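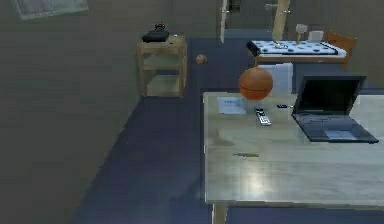
4. Recording pick-and-place examples in a simulated room

This section covers recording sessions in the Conida room set. Complete section 3 (controller pairing) first. The bedroom layout is used throughout, with the large table as the work surface.

4.1 Load the room

1. Open Oltorico and choose Rooms > Bedroom.
2. Wait until the status bar reads Ready. Do not press Record while objects are still loading.
3. Check the tabletop. The laptop should be open at the back, with the remote control lying to the left of it.
4. Move the viewpoint until the tabletop and the carpet beyond it are both in view. The bed may stay in the background.

Note: Small items on the bed and the side table are part of the room. Leave them where they are unless the task card names them.

4.2 Record an example

1. Read the task card out loud or to yourself once before you start. The card names one object and one destination, for example "basketball to table."
2. Press Record.
3. Move the named object at a steady pace. Keep it clear of the laptop screen.
4. Over the destination, stop for 2 seconds, then lower and release.
5. Press Stop after the object has come to rest.
6. Mark the example Keep or Discard. If you are unsure, mark it Discard and record it again.

Caution: Do not pause the simulator during a recording. Paused time is written to the file as a long hold, and the learning system will copy it.

4.3 Objects in the air

An object above the table with no gripper drawn next to it is not always a fault. The gripper can be hidden under View > Show Gripper, and the object then appears to float. Turn the gripper display on and look again. If nothing is holding the object, press Stop, mark the example Discard and reload the room.

4.4 Save and upload

1. After 9 kept examples, choose File > Close Set. Oltorico will not add more to a closed set.
2. Type your operator name and the room name in the Notes box. Add anything odd you saw - an object sinking into the table, a ball rolling off by itself.
3. Choose Upload to Zitoson. Leave the window open until the set number turns green.

Note: The starter collection holds 2,103 examples. Your sets are stored separately and do not overwrite it.

If an upload fails twice, save the set to disk and send the log file to Upendo Ogola.

Szewczyk Simulation Tools | Revised Jan 16, 2025 | Contact support | Back to top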